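Segment Labels for Bedroom Demos: Final Project Report
Adel Shehata, Mahmoud El Idrissi, Wael Metwally
December 30, 2022

What we set out to do

Our project is a piece of software called Manero. It takes recordings made with a hand-held gripper and cuts them into short labeled segments: reach, grasp, carry, release, idle. The policy training code our lab group uses (the Wunorico repo) wants these labels, and until this fall people made them by hand, scrubbing through video and typing in start and end times. Wael did that for one weekend in November and came back with the first sketch of Manero on the back of a lab handout.

We had a lot of fun with this one. There are still bugs and we list them near the end.

How it works

Each recording gives us two streams: the wrist camera video and the finger opening width. We started with the width alone. If the fingers close and stop before they are fully shut, something is probably between them, so we call it a grasp. If they close all the way, it is either a miss or the person is just resting their hand. That simple rule already got most of the grasps in our first 200 recordings, and we were pretty excited!

The trouble was thin things. A bedsheet corner or the edge of a pillowcase barely changes the width reading, so the rule called those grasps "closed, empty." Mahmoud added a second check that looks at image motion. He splits the view into the patch right at the fingertips and everything else. When the hand moves and the fingertip patch stays still while the background slides past, the object is being carried. When both slide together, the hand is moving free and has nothing in it.

The last step is a smoother. It goes over the raw labels and removes segments too short to be real, then checks that the order makes sense – a carry has to come after a grasp, for instance. Adel wrote this part twice. The first version was a pile of if statements, and the second is a small state machine that we can print out and argue about.

Finding idle time

Idle turned out to be the hardest label. People pause before they start, between tries, and when they are deciding where to go next. The fingers are usually shut, and the camera often has a wide view of the room with nothing close to the tips.

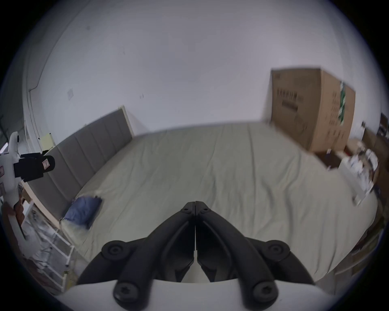 Our first idle detector asked for zero motion, and a hand is never that still. We now allow a small drift and look at how long it lasts. We also mask out the fingers and the gripper body before measuring motion, since they stay in one place in the view and were pulling the average down. Plain walls and smooth sheets gave us a different headache, as there are few corners to track on them. For those we lower the corner threshold and keep only the points that survive several frames in a row.

Results

We ran Manero on 581 recordings, which it cut into 3388 segments. Abdelkrim Erraji and Reda El Idrissi, who were not on our team, hand-checked more than 600 of the segments. Grasp and release were the strongest labels. Idle and reach still get mixed up when someone starts moving very slowly, and the boundary tends to land late.

Known problems

Fast turns blur the video and the tracker loses all its points. Manero then copies the last label forward, which is a poor guess. The mask is also fixed, so a gripper mounted at a slightly different angle needs a new one drawn by hand.

Next we want to learn the mask from the video and give each label a confidence score, so a person only has to look at the shaky ones. Reda has started on a viewer for that. The code and the label format notes are in the tools folder of the Wunorico repo.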